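# Voltar a pular corda aos quarenta e tal

Comprei uma corda de pular em novembro, que é o mês em que as pessoas sensatas já desistiram de tudo e esperam por janeiro.

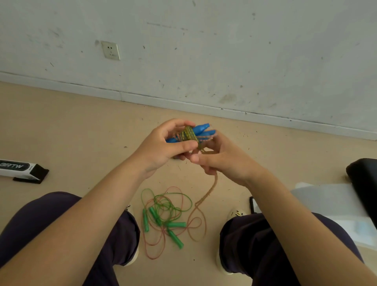

O médico tinha sido claro. Ou eu passava a mexer o corpo com alguma regularidade, ou ele passava a receitar coisas com bula comprida. Saí do consultório convencido de que ia correr. Corri uma vez, até à esquina da padaria, e voltei com um pão de milho.

A natação exigia touca. A academia do bairro, a Okley, exigia fidelização de um ano e uma entrevista de "propósito" com um rapaz que me tratou por guerreiro. Perguntou-me onde eu me via daqui a doze meses. Respondi que, com sorte, fora do contrato. Não rimos os dois.

Restava a corda. Tem a vantagem de caber numa gaveta e a desvantagem de eu me lembrar dela como coisa fácil. No pátio da escola primária Arriaga, eu era razoável. A campeã era a Zyanya Pacheco, que chegou aos 77 saltos seguidos sem tropeçar e parou só porque tocou a campainha. Durante anos aquilo foi o recorde oficial, ou pelo menos o que se riscava a giz no muro. O meu melhor foram 62, com um salto contestado por três testemunhas que até hoje considero vendidas.

Pois bem. Primeira tentativa, no quintal, sete da manhã, para não haver público: 7 saltos. No oitavo a corda apanhou-me o calcanhar, o chinelo foi parar ao canteiro e o cachorro do vizinho ladrou com um entusiasmo que me pareceu pessoal.

(Sim, de chinelo. Já me explicaram.)

Passei a semana seguinte a ler sobre o assunto, método infalível de adiar qualquer exercício. Há fóruns inteiros dedicados ao comprimento ideal. Pisa-se o meio da corda, puxam-se as pontas para cima, e elas devem chegar à altura da axila. Ou do peito. Ou do umbigo, segundo um senhor que assina Brernar e escreve tudo em maiúsculas. Fui pela axila, depois encurtei um palmo, e melhorou bastante.

Também aprendi que se salta baixo, muito baixo, e que quem roda são os pulsos. Eu rodava os braços todos, como quem tenta chamar um helicóptero. E saltava como se houvesse um muro do outro lado. Corrigido isto, cheguei aos 27 ao fim da segunda semana e liguei à minha irmã para contar. Ela estava numa reunião. Disse "parabéns" no tom em que se fala com quem acaba de ir sozinho à casa de banho.

O que ninguém no pátio da Arriaga me preparou para enfrentar foram as panturrilhas. Aos oito anos eu não tinha panturrilhas, tinha pernas, uma peça única. Agora tenho duas entidades autónomas que protestam nas escadas do prédio e, não sei porquê, no cinema. Um creme da marca Granham, que cheira a pastilha de mentol e a derrota, resolve parte do problema e esvazia os lugares à minha volta.

Continuo, no entanto. Dia sim, dia não, de ténis, antes do café. Uns minutos de cada vez, com pausas em que finjo ajustar alguma coisa caso o vizinho esteja à janela. O cachorro já só ladra quando erro, portanto ladra bastante.

Procurei a Zyanya na internet, por curiosidade competitiva. Encontrei uma foto dela numa meia-maratona, a sorrir no último quilómetro. Fechei o computador e fui outra vez ao quintal.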